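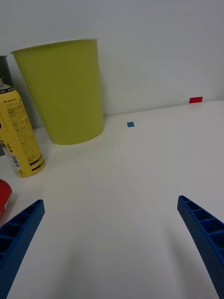

The automation centre at Flundham opened its doors on Sep 27, 2020, for the first time since it moved out of the old works at Irodcombe. Entry was by timed ticket, in small groups, with a one-way route marked through the building. The route had 41 numbered stops. My group covered most of them in a little under the allotted time, and this report deals mainly with the handling benches, which take up the north end of the ground floor.

The ground floor has an area of 528 square metres and was fitted out in July. Power and air come down from overhead trunking, so the aisles are clear of cables. Each bench has a white top and stands against a plain wall. Our guide explained that a plain background makes it easier for the vision software to separate the items from what is behind them, and also shows up any fault in the lighting. The overhead lights are on a separate circuit from the rest of the building and are left at one setting during working hours.

The task at the sorting bench is simple to state. Small containers stand on the table and are to be put into one of two larger ones, a grey and a yellow-green. The arm has to find the item, approach it at a height where the fingers will close on the body, lift it clear and release it over the right opening. Tall, narrow items are the harder case. A finger that arrives slightly early on one side will tip the item before the other finger reaches it, and an item that has fallen over needs a different approach altogether.

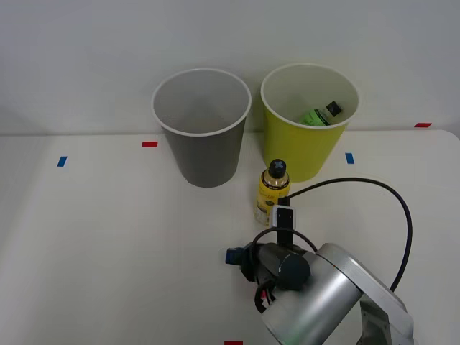
Speed was kept low for the open day. The centre would not give a cycle time for the bench and said that none of its benches is set up to be timed at present. The figure it does record is attempts. The log for this task stood at 2,668 when we were there, counting both completed and abandoned runs, and a run is abandoned as soon as an item leaves the area the cameras can cover. The share of completed runs was not given out.

Two kinds of view are used. One camera is fixed and takes in the working area of the table; the other is small and travels with the gripper. The fixed view is used to decide where to go, and the travelling view to correct the last part of the approach, when the arm itself may hide the item from the fixed camera. Short strips of red and blue tape on the table top mark positions, so that a layout can be put back between runs without measuring.

I asked about the fingers. The bench team makes them in house and treats them as a consumable part. A finger with open cells along its length is lighter than a solid one and can be made to give a little under load, which spreads the contact over a curved surface. The drawback is wear at the tip. Changing a pair means repeating the calibration, and this takes longer than the change itself.

Questions from the group were mostly about safety. The benches are not fenced. The arms are limited in speed and force, a stop button is fitted at each corner of the area, and visitors are kept behind a painted line. I would have liked to see the stop tested, but it was not part of the demonstration.

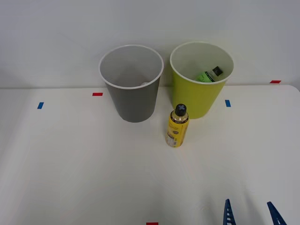 Report and notes by the visits secretary, Zustcombe Engineering Society

The second half of the route was less detailed. The Brynjólfsdóttir hall, at the south end, holds the conveyor line and the pallet cell. The pallet cell was switched off for a bearing change and could only be viewed through the guard. The conveyor was running with empty trays. A printed sheet gave the layout but no data on belt speed or load.

Upstairs there is a workshop for finger and bracket making, a room for checking recorded runs, and a small library of manuals. The checking is done by people, who watch each run and mark the point at which it went wrong. More than one member of our group thought this the most useful stop on the route, and it could do with a longer slot.

Practical points for members: parking is behind the building and fills early. The bus from Zustcombe stops at the main gate, but there are only 2 return services in the afternoon. Stout shoes are required on the ground floor. The upper floor is reached by stairs or a lift by the entrance. Photography is allowed at the benches and not in the Brynjólfsdóttir hall. Tickets for the next open day will be issued through the society in the usual way.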